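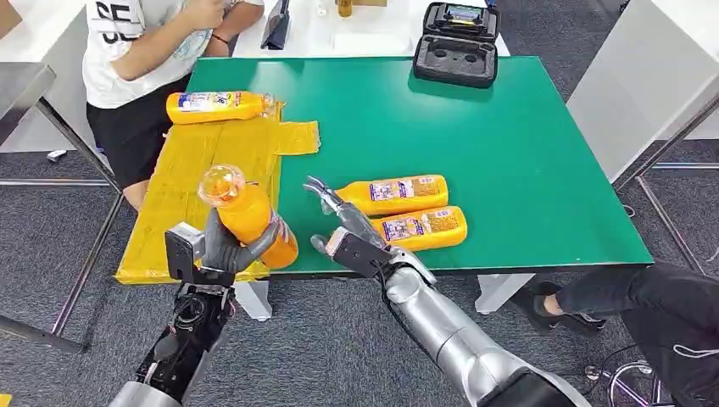 Jan 21, 2018

I have wanted a machine to put my groceries away since I was about six years old, so you can imagine how I spent my Saturday. I took the early train to Pavbridge for the Lastiden open day and stood in front of robot hands until my feet hurt. I had a wonderful time! I'm going to try to be fair about it all the same.

The question I went in with was the one I keep boring my friends with. Can any of these things do a chore yet? I mean a real one, start to finish, the kind you'd hand to a twelve-year-old. Unload a bag. Stand the bottles up. Wipe the counter and put the sponge back where it lives.

My answer after a day of looking is "bits of one." And I'm more cheerful about those bits than I was in December, when I wrote that long grumpy post about the towel folding video (several of you told me off for it, and you had a point).

Take bottles, which are what I watched the longest. A bottle standing up is close to a solved problem for a decent hand. It's round, it has a middle, you come in from the side and close. A bottle lying down is a different animal. It can roll, the table gets in the way of your fingers, and once you've got it you still have to turn your wrist over so it ends up on its base. I went home and did it myself at the kitchen counter maybe 40 times, slowly, and I noticed that I cheat. I tip the thing up with one fingertip and catch it on the way. I don't know how you'd write that down for a machine, and it's lovely that people are trying.

Then there's soft stuff. Bags, wrappers, anything with film on it. A bottle keeps its shape while you think. A bag of chips doesn't, and every time you touch it you've got a new bag of chips. I think packaging is going to be the last thing in the kitchen to give in, after dishes and well after floors.

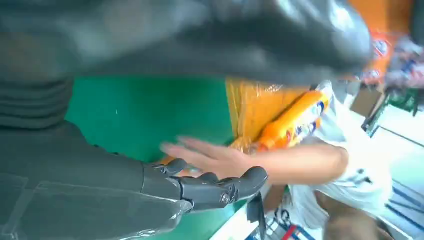

Hand on hand over the green tabletop. Look at the little screws in those finger joints!

What I love about jointed fingers is that you can follow them. You see where each link bends and you catch yourself bending your own to match. The suction cup rigs from Dralent are probably better at moving boxes all night, and if I ran a warehouse I'd buy those and sleep fine. But my kitchen was built for hands. The drawers are, the jar lids are, the awful childproof cap under the sink certainly is. Something with fingers at least has a chance at all of it.

What would I pay? If a machine could only clear the table and stand things up in the fridge door, and took all evening over it, I'd still give 2,000 dollars. My sister says I'd be paying that to have a slow roommate. She may be right, but the slow roommate would be doing the fridge door.

For shop floors I think it comes sooner. Shelves are all one height, the same product comes back every day, and somebody is there to pick up what falls. Facing up a row of bottles after closing seems very close to me. Two or three years? I'll put it in writing so you can laugh at me later.

Next month I want to write about dishwashers, and why loading one is so much harder than emptying one. Send me your worst dishwasher.

Comments

yao says:
Night stocker here. Facing up is easy. It's the case with one leaker in it that eats your shift. Show me a robot that deals with sticky.

gravelbed says:
I tried your bottle thing at the sink and I do the fingertip tip-up too. Now I can't stop noticing it.

mumof3boys says:
Two thousand for the fridge door, sure. I'd pay double for socks.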